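3.2 Tables and the use of shared rooms

The second part of the study looks at furniture. In the interviews of the first part, many people in Teltumeck told us that they "go down to the table" and did not say that they go to the common room. We therefore decided to treat the table as a unit of its own. The survey form was given to 232 households in two housing blocks, the older one at Teltumeck and the newer one at Lultberg. We received 200 forms which could be used. The other forms were returned without the page on furniture, and we left them out of all the results in this section.

The form asked for the shape of the table, the place where the person usually sits, and the things which are left on the table when the person goes away. We took the last question from the Bhardwaj scale of room attachment, but we changed the wording, as the word "belongings" was understood by several people as valuables only. In our version the question speaks of "anything you put down and do not take with you at once". Flowers, cups, keys and newspapers were all accepted as answers (Figure 4).

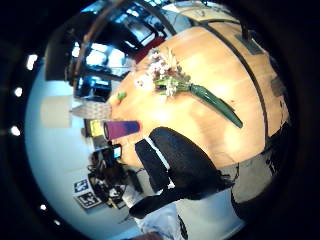
Figure 4. Round wooden table with a small bouquet lying across it.

At Lultberg, 64 persons wrote that they leave something on the table at least one time per week. Most of them were people who sit at a round table. We do not want to make too much of this result. The round tables at Lultberg stand closer to the windows, and it is possible that the light, and not the shape, brings people to them. The forms do not allow us to separate these two things.

A second matter is the joining of tables. Where two tables are pushed together, we expected that people would speak of them as one large table. The answers were less clear. Some persons gave two different names to the two parts, and a few drew the line between them on the form, although no drawing was asked for. In the coding we counted such tables as two surfaces if the person mentioned the line, and as one surface in all other cases. 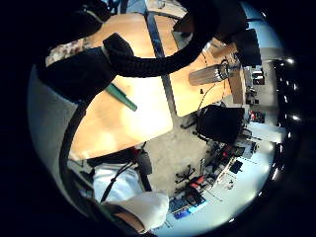
Figure 5. Wooden tabletop with a seam between two sections.

The coding was done with the Virkex word list, with 15 categories. Two categories, "food" and "drink", were later put together, as the coders could not agree about soup.
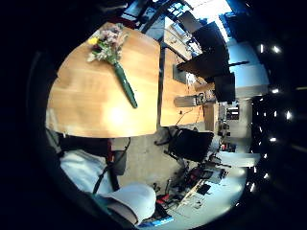
Age had a smaller effect than we expected. Older persons did report longer stays, but they did not leave more things behind. The number of years in the building was a better predictor, and this was true in both blocks. People who moved in after March of the survey year left almost nothing on the tables, and several of them wrote that they were not sure if it was allowed.

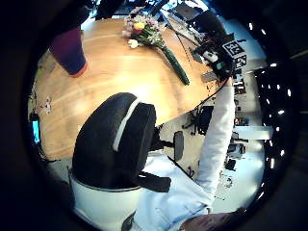
This last point was not part of our plan, and the form has no question about rules. In neither block is there a written rule on the matter. We return to it in Section 4, where the answers of the newer residents are compared with the notices on the doors of the common rooms.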